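Household robot

A household robot is a machine that does some of the ordinary work of a home, such as cleaning, fetching, washing up or putting things away. Simple ones have been on sale for years and do one job each. The general kind, which could be shown a kitchen and left to get on with it, is still being worked on, and it is one of the most exciting areas in the whole of robotics. This article deals mainly with chores done by hand, and with the closely related small jobs of the shop floor.

Early ideas

People have wanted help with chores for a very long time. Mikkelsen's household manual of 1843 lists 201 separate duties for a well-run house, from blacking the grate to turning the cheeses. Seraina Thaler went through the list for her study Idle Hands and found that eight of them had passed completely to machines, nearly all to do with washing, heating or grinding. Many of the others have simply vanished along with the grate. What remains is a stubborn middle group: picking up, sorting, folding, wiping, stacking and hanging.

What machines already do

Floors are the great success. A flat floor has few surprises, and a missed patch can be done again tomorrow. Lawns are in much the same position. Dishwashers and washing machines are marvellous at their own part of the work, but somebody still has to load and empty them, and this loading and emptying is just where arms and grippers come in.

On the shop floor the picture is brighter still. An arm that takes the same part from the same tray can work all night and hardly ever miss. The Caretti packing line, often mentioned in this connection, was built on that principle, with every jar arriving upright and facing the same way. A kitchen never arrives facing the same way.

Why cups are hard

Drinking cups have become a favourite test for this sort of work, and a very good one! They are cheap, every home has them, and they bring out most of the real problems at once. A cup may be upright, upside down or on its side. It may have a handle or none. A thin plastic wall gives when squeezed, while a glazed mug is heavy for its size and slides. There may be a straw or a spoon in it, which moves when the cup moves and can catch on a finger of the gripper.

Putting a cup down is harder than picking it up. Hanging a mug on a peg calls for the handle to be turned the right way, brought in at the right slope and let go gently, and a person does all of this while talking about something else. A machine must see the peg (often hidden by its own gripper), judge the angle and notice when the handle has only caught on the tip.

Two arms help a good deal. One can hold while the other takes something out, or a cup can be passed across and turned on the way. They also have to keep out of each other's road, and planning for that takes effort of its own.

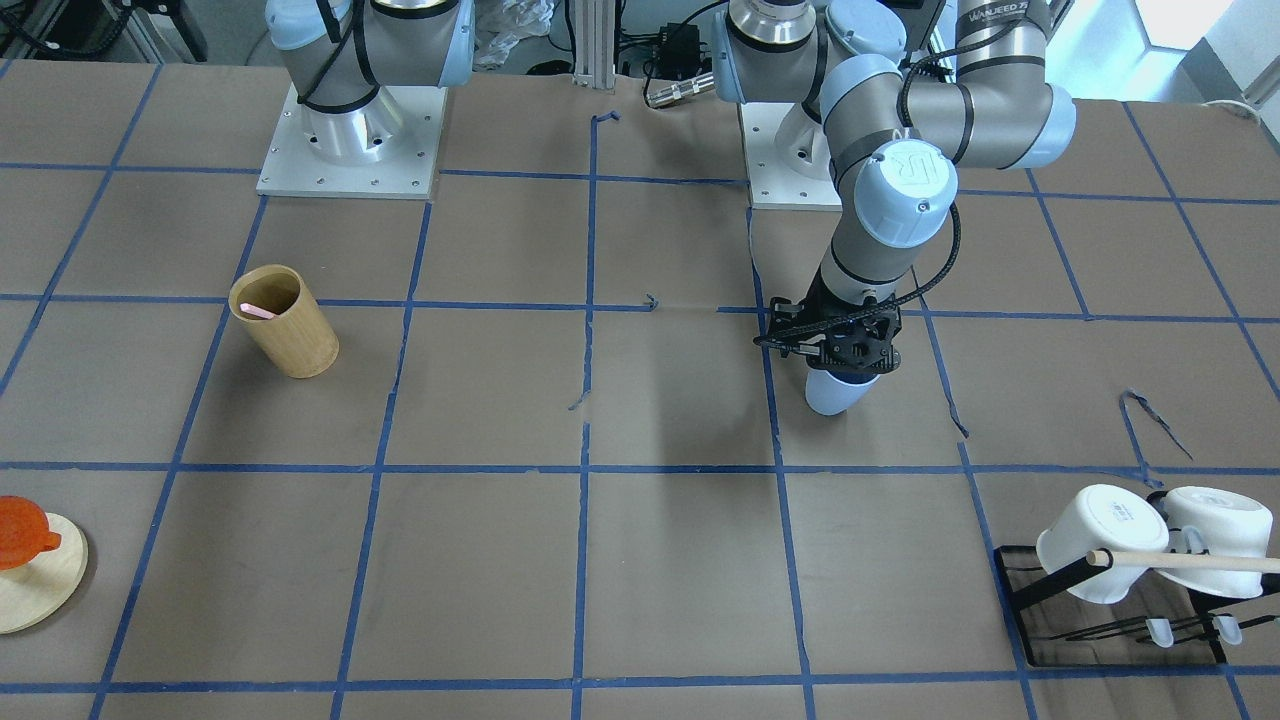

A white cup in the gripper, open end down.

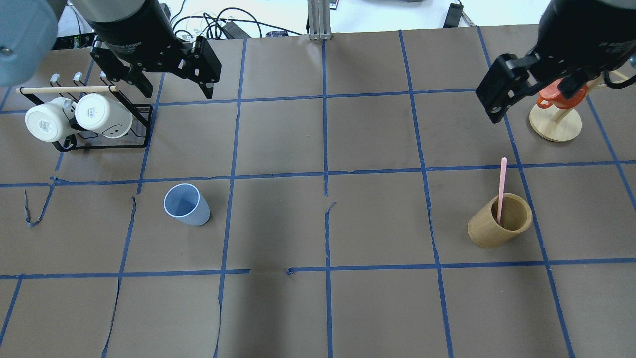
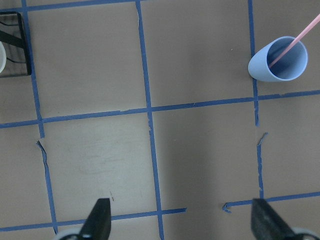

Light blue cup with a pink straw in it.

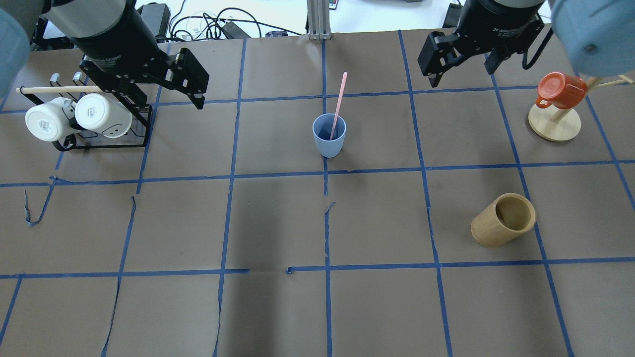 This page was last changed in October, at 16:40.

Measuring progress

Luzius Hofstetter proposed the Trestard scale, which counts how many times in 100 tries a chore is finished with no human help, and then asks for the same count in a room the machine has never met. The gap between the two numbers is the interesting part. On the Pusus trials of table clearing the gap was wide, with roughly half of the score lost after a change of crockery and lighting. Later entries narrowed it, and the cups that had given the most trouble lying down were being stood up quite cheerfully.

Can they do it yet?

For one chore in one prepared place, often yes, and it is a joy to watch. For a whole kitchen after supper, no. Speed is one obstacle, as a careful machine may take minutes over what a person does in seconds. Recovery is the bigger one. People drop, fumble and nudge things constantly and put them right without noticing, and teaching that habit is where much of the best current work is going.

See also
Dishwasher
Gripper
Laundry folding
Lawn mower, robotic
Packing line

Reader comments

Marrow_and_Pip: Lovely article. Could there be a bit more on folding? Fitted sheets defeat me, never mind a robot.

tessellate: The scale section should say whether a retry counts as help. In my copy of Hofstetter it doesn't, as long as the machine starts the retry by itself.

Old Kettle: I packed jars for years and the bit about everything facing the same way is spot on. One on its side and the whole line stopped.

Contact the editors | Text copyright its contributors | Back to top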